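Grirkel is a set of manipulation recordings made for research into policies that learn from more than one viewpoint. This card describes release 4, dated 18 December 2023, and replaces the card issued with the November release.

## Summary

The release holds 3325 episodes recorded at the Gillside laboratory. Of these, 2388 are marked as complete and are recommended for training. The remainder are kept for work on failure detection.

The research question is whether wrist views help a policy when they contain little of the object being handled. In many episodes the wrist camera faces upwards for part of the motion and records mostly the arm and the ceiling. Such passages have not been removed.

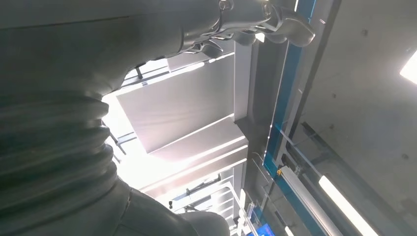

*Wrist view: ribbed arm cover, gripper and ceiling lights.*

## Tasks

The main task family is parcel handling at a table with a weighing scale and a conveyor belt. Instructions are stored as plain text with each episode. Head and wrist streams share one clock, and users should align them by timestamp – frame numbers may drift over long episodes.
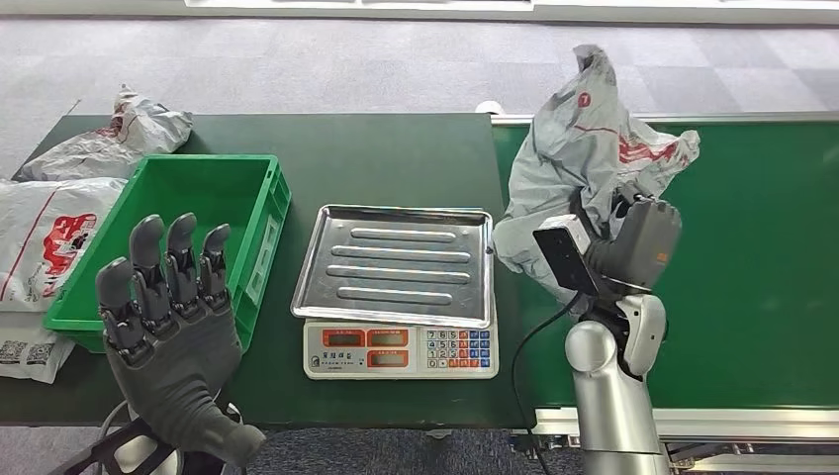

Pons asked, in reply to the draft card, whether the readings on the scale could serve as a success label. They could not, in the maintainers' view: success is marked by hand from the full episode, and no weight values are supplied.

## Baseline result

The Pikevel policy was trained for 2000 steps under two conditions, with and without the wrist streams. Adding the wrist streams improved grasping but made little difference to placing. Masking the upward-facing passages gave no further gain, and the unmasked setting is therefore the default.

Background content varies a good deal between wrist views. Windows and strong daylight are present in part of the data, and users who apply colour normalisation should check its effect on these frames first.
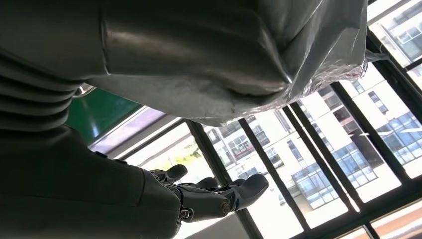

## Known limits

- All episodes come from a single site.
- Exposure is not corrected in any stream.
- Success labels were set by one reviewer per episode – agreement between reviewers has not been measured.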